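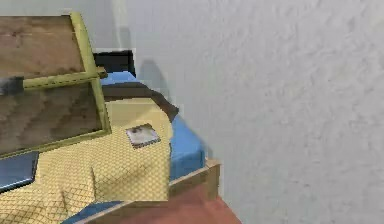 *A checked blanket over a blue mattress. Bedding is the easy part of the sleep business to sell.*

# The Hundred-Night Promise

The offer sounds generous. Take the mattress home, sleep on it for 100 nights, and if you don't love it, send it back for a full refund. Stukska makes this offer. So does Etent, with a longer list of conditions. By now it is so common that a mattress company without a trial looks like it has something to hide.

I wanted to know what the promise is worth, so I read the terms. I would not recommend it as bedtime reading, though it did put me to sleep faster than the "cooling foam" did.

Start with the word "nights." At Stukska, the clock begins on the day of delivery, whether or not you have unpacked the box. Etent starts its clock at shipping, so a slow truck can eat up part of your trial before you have seen the thing. Both companies also require an "adjustment period" before you can ask for a refund. At Etent it is 14 nights. At Stukska it runs to five weeks. You are asked to keep sleeping on a bed that hurts your back until the company agrees that it hurts your back.

Then there is the matter of getting it out of the house. A foam mattress arrives rolled up, about the size of a golf bag, and one person can drag it up a flight of stairs. It does not go back in the box. Stukska asks the buyer to find a local charity willing to take it and to send in the receipt. I called four charities near me in Buvwood. Three don't accept used mattresses at all, and the fourth takes them only if they are still sealed in plastic, a strange condition for a bed someone has been sleeping on since March.

The companies know all this. A long trial looks risky for the seller, but time is on the seller's side. People get used to things. They throw away the old mattress in the first week, and after that, returning the new one means a stretch on the couch. A 10-minute test in a store would be a tougher exam for a lot of these beds, even with your shoes on and a salesman standing over you.

The science talk deserves a hard look too. Joshi, a newer brand with very soothing ads, says its top layer "responds to your body." So does a sack of flour. The company's site mentions "lab-tested pressure relief" in large type, and I went looking for the lab. What I found was a chart with no numbers along the side. I wrote to ask for them and got back a coupon.

None of this makes these bad mattresses. I slept on the Stukska through most of a hot summer and it was fine. It was a slab of foam with a zippered cover, softer at the edges than I like, and the chemical smell was gone in a few days. Fine is a reasonable thing for a mattress to be. But fine doesn't fill a subway car with posters, and it doesn't explain why the list price is always crossed out. I checked that price every week from May to September and never once saw it without the line through it.

If you need a bed, lie on several in a store for longer than feels polite. Ask what the return costs and who hauls it away — and get the answer in writing. Ask when the clock starts. Keep the old mattress against a wall for a month if you have the room, ugly as that is.

I still have the Stukska, by the way. I meant to send it back. I missed the deadline by a few days, arguing on the phone about whether a torn law tag counted as damage.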